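Accueil | Région | Économie | Agenda

Mis à jour le lundi 12 août 2019

Brelitz : l'atelier partagé rouvre en septembre

L'atelier partagé de Brelitz accueillera de nouveau ses adhérents en septembre, après presque 5 semaines de fermeture.
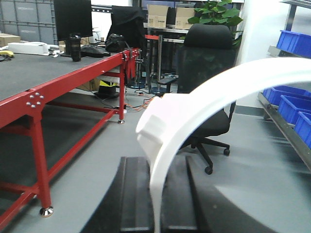
Un établi à châssis rouge.

La société Besnard a repris l'éclairage et la ventilation -- deux lots attribués au printemps.
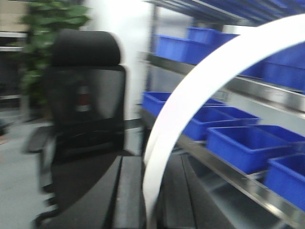
Fauteuil de bureau et plante verte.

Les inscriptions sont reçues à l'annexe de Dristovley.

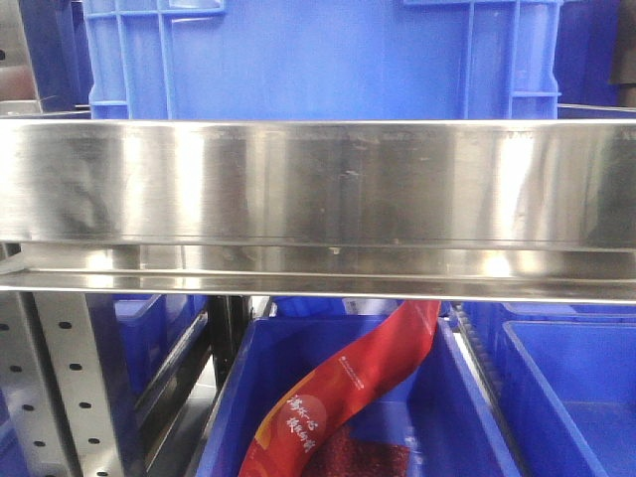

Tarifs

La cotisation demeure fixée à 9 euros par mois.

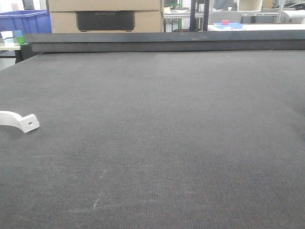

Pièce en plastique blanc sur un plan de travail.

Ce site utilise des cookies. Accepter | Paramétrer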